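Wiring Harness Technician, Ballunura Powersports

We fix snowmobiles, ATVs and the occasional golf cart whose owner thought he could add a stereo. Our last electrical tech has moved to Stidia to be near the ocean, and 239 open tickets miss her dearly.

You should be able to read a wiring diagram, including one with a coffee ring over the ground circuit. Two years on the bench is the minimum. Crimping is not a personality, but we'd like you to be good at it. 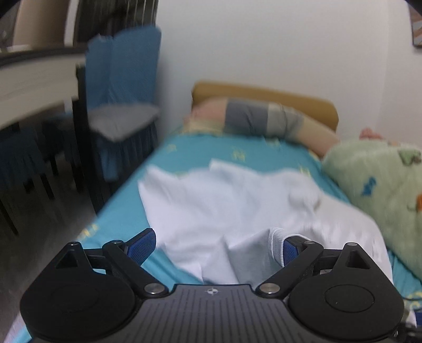
Hours are 30 a week over 4 days, Fridays off until the first snow, after which all bets are off. Pay depends on experience. Tools are supplied, except for the good multimeter, which belongs to Lau.

Send a resume to So-ying Peng at the Bovthorpe shop before the end of May.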